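Textile Care and Fibers – handout 4
K. Halvorsen, Rønning evening course
Rev. 17/07/2020

Read before the session, bring the swatch card. Some of this repeats handout 3, sorry.

1. Why knits behave differently

Woven cloth = two sets of yarns crossing. Knit = loops. Loops stretch, loops also close up when wet and knocked about. So a knit can shrink with no change to the fiber at all – this is relaxation shrinkage. Happens mostly in the first few washes, then levels off.

Felting is something else. Wool only (and other animal hair). Scales on the fiber catch, ratchet one way, don't come back. Needs moisture plus movement, heat makes it worse. Can't be undone, whatever the bottle says.

Socks are the usual classroom case: small, knitted, patterned in more than one color, washed often.

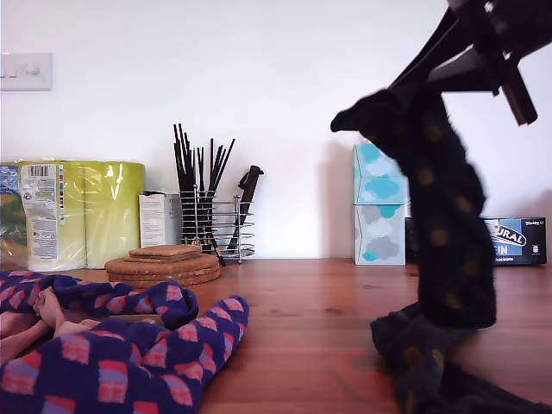 2. Dye and bleeding

Dark cotton: often reactive dye, bonded to the fiber, but leftover loose dye sits on the surface untill it is rinsed out. First wash alone or with other darks. Navy, black and deep red are the ones to watch.

Test: damp white cloth, press on an inside seam, hold, look. Any color on the cloth = wash separately.

Note the difference between bleeding (dye goes into the water) and crocking (dye rubs off, dry or damp). People mix these up in the written test every May.

3. Shrinkage, how to work it out

Mark two points on the sample before washing. Measure, wash, dry flat, measure again.

Shrinkage % = (before – after) / before x 100

Worked: 50 cm before, 46 cm after. Difference 4 cm. 4 / 50 x 100 = 8 %. Do length and width seperately, they are rarely the same in a knit.

Dry it flat on a hard surface and don't pull it straight while damp. Let it lie before measuring.
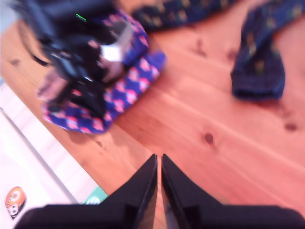

Can I use a tumble dryer for the shrinkage test?
Only if you write it down as a tumble test. The result is normally higher than for flat drying, so don't put the two in one table.

4. For next time

Fill in the swatch card, both sides. Read the part on blends – cotton/elastane especially, heat and elastane don't get along. Fiber content first, then construction, then finish, in that order on the card.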